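3.2 Planning the equipment budget

We were lucky to start small! In February the Dobos project had funds for 2 pairs of hand-held grippers, and we spent the first weeks learning what each pair really costs to keep in use. The grippers themselves were the easy part. Marker cubes, cables and spare finger pads all needed their own lines in the budget, and we now set aside 10 per cent of the purchase price for them.
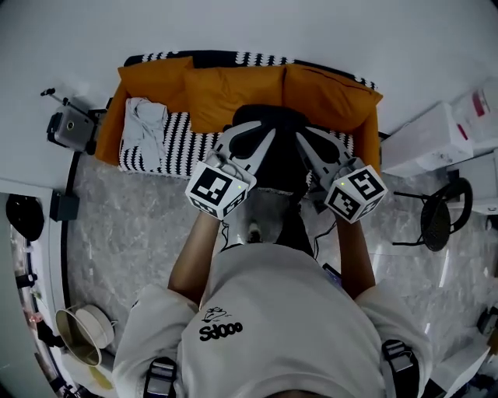

Furniture deserves a line too. A plain office chair or a sofa gives an operator plenty to reach for, and second-hand pieces from Gronell did the job nicely. We planned for 60 hours of recording per pair before any part was replaced, a figure we will gladly revise as the logs grow.

Figure 4. View from a hand-held gripper, with a second gripper and its marker cube at left.

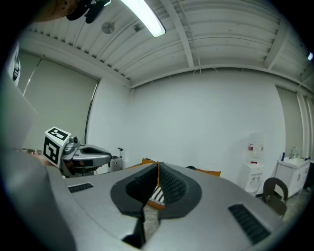
Gamine Prollport

Our next order is the exciting one. Buying in bulk would let us label every gripper, keep matched spares on the shelf and reach our goal of 100 hours per pair. Delivery times remain the main unknown in the schedule.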